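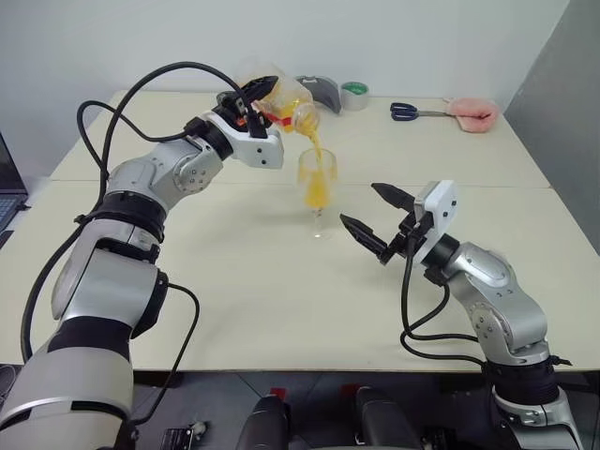

Orange juice going into a glass at the cream-colored table.

The Ficus on Shelf 5

1. Intake

The plant arrived at the Genden building in June with a tag that read Bunting Nursery, Ficus elastica, water when dry. I was the night technician. My duties were the air handlers, the chilled water loop and the log. Plants were not in the contract, and I wrote that in the log.

The tenant on the second floor had ordered 95 plants to improve the air. They came in plastic pots with a saucer under each. By the end of the first month I had a figure for how much moisture they were adding to the return air, and it was small. I reported it. The tenant thanked me and ordered a watering can.

The ficus on shelf 5 was put below a supply grille. Air left that grille at a higher speed than the drawings allowed. The leaves on the grille side moved whenever the fan was running. The leaves on the other side did not. I noted the difference and went on to the next room.

2. Decline

On March 21, 2020, the second floor was closed and the staff were sent home. The instruction to me was to hold the temperature, cut the outside air to minimum and switch off the lights. It was one page long. It did not mention the plants.

I held the temperature. I cut the outside air. When I got to the lighting panel I stood there for a while with the key in it, then left circuit 12 on. Circuit 12 fed the shelves and the corridor outside the restroom. In the log I put down that the corridor needed it.

A rubber plant will tolerate low light and missed watering for some weeks. The first sign of trouble is usually a lower leaf turning yellow at the edge. The ficus dropped two on the same night. They were on the carpet when I came through, face down, and I picked them up and carried them to the plant room in my shirt pocket. I do not have a technical reason for that.

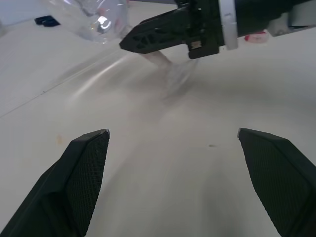
3. Correction

The watering can was a Hiltex, two gallons, with a long spout. I filled it at the janitor's sink and let it stand overnight, as the tag from the nursery advised. The next night I pushed a finger into the soil of each pot to the second knuckle. If the soil was dry at that depth, I watered until the saucer showed a little, then emptied the saucer after half an hour. The full round took most of a shift. The air handlers ran without me.

I moved the ficus three feet to the left, out of the supply air. Then I went up the ladder and closed the damper on the grille by a quarter turn, which put the room slightly out of balance. I logged the quarter turn. Under "reason" I wrote "draft complaint." Under "complainant" I wrote "shelf 5."

The lease file listed the floor at around 2000 square feet. At night, with one circuit on, it seemed larger. I began eating my sandwich there, at the end desk, with my back to the windows. The desk had a Fotari lamp with a cold white bulb. I found that if I turned the lamp toward the shelf, the ficus leaned to it over several days. I rotated the pot a quarter turn each week to keep the stem straight.

In the sixth week a red sheath appeared at the top of the stem. I measured it with the calipers I use for belt wear and wrote the number in the margin of the log. The following week it was longer. Then one night the sheath was lying on the shelf and there was a new leaf, thin and very shiny, still partly rolled.

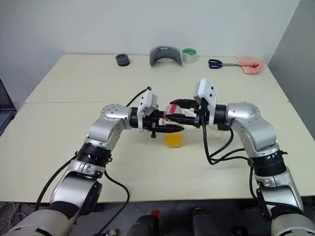

4. Handover

The tenant gave up the lease without coming back. A contractor was hired to clear the floor, and I was sent the removal list to check against the building's own equipment. The plants were on it as a single line, item 1364, between the whiteboards and the coat stands. The column beside it said "dispose."

I checked the list as requested. I marked the thermostats as ours, and the two fire extinguishers. I came to item 1364 and read it again. Then I crossed out the total and wrote one less.

The new tenant stores paper. The grille on shelf 5 is back to its original setting and the room is in balance. The log for that floor takes me four minutes.

The ficus is in my kitchen, three feet from a window that faces east. I check the soil on the way to bed. The draft there is acceptable.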